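About the Stirnwood Robotics Club

We are the student robotics club at Stirnwood Technical School. We build and program machines that pick things up, move them and put them down again.
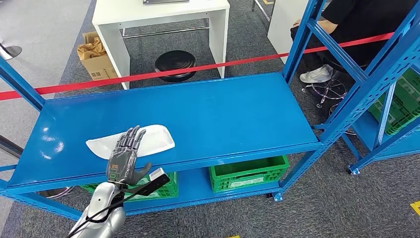 The right hand at the top shelf with a white foam tray. Green crates are on the level below.

Who we are

The club started with one borrowed classroom and a box of servo motors. It now has its own room on the ground floor of the Verbruggen building, and members can work there after classes and during the July session. Any student enrolled at Stirnwood can join. You do not need to have programmed before, and there is no entrance test.

Thijs Jacobs teaches control systems at the school and has been our faculty adviser since the club was founded. Day-to-day decisions are made by the members. Each project has a student lead, who keeps the schedule and signs off on changes to the code that runs on the robot.

What we work on

Our main project is called Clulov. The goal is a robot that can restock shelves with light packaging and parts, using hands with jointed fingers in place of a suction cup or a two-jaw gripper. Foam trays are the part we spend the most time on. They weigh almost nothing and slide easily, and they dent if a finger presses too hard.

The work is split into 3 groups:

Hands and arms - finger control, wiring, cable routing and repairs.

Perception - finding a tray on the shelf and working out which way it is turned.

Operations - shelf layout, floor markings, test logs and safety.

New members spend their first weeks with Operations. It is the quickest way to learn how a test is run, and everyone on the floor has to know the stop procedure before they touch anything else. After that you can stay or move to another group.

We log every attempt, including the ones that go wrong. Last school year the club recorded nearly 2,000 tray pickups. The logs are open to all members, and several have been used in final-year reports.

Competition

Each year we enter the Bernadik Handling Challenge, a student contest in which teams move a mixed set of items between two shelving units against the clock. At our last entry we placed fifth out of 17 teams. We lost most of our points on items that had to be turned over before they were put down, so regrasping is a priority for this season.

Joining and visiting

Membership is free. Parts and travel are paid for by the school and by a yearly grant. Members are asked to come at least once a week and to help with cleanup - crates back on the shelves, batteries on charge, floor clear.

Visitors are welcome if they write ahead. Please stay behind the rope while a test is running. We are in Room 334, and messages left at the school's front desk will reach us.

Page last updated September 19, 2025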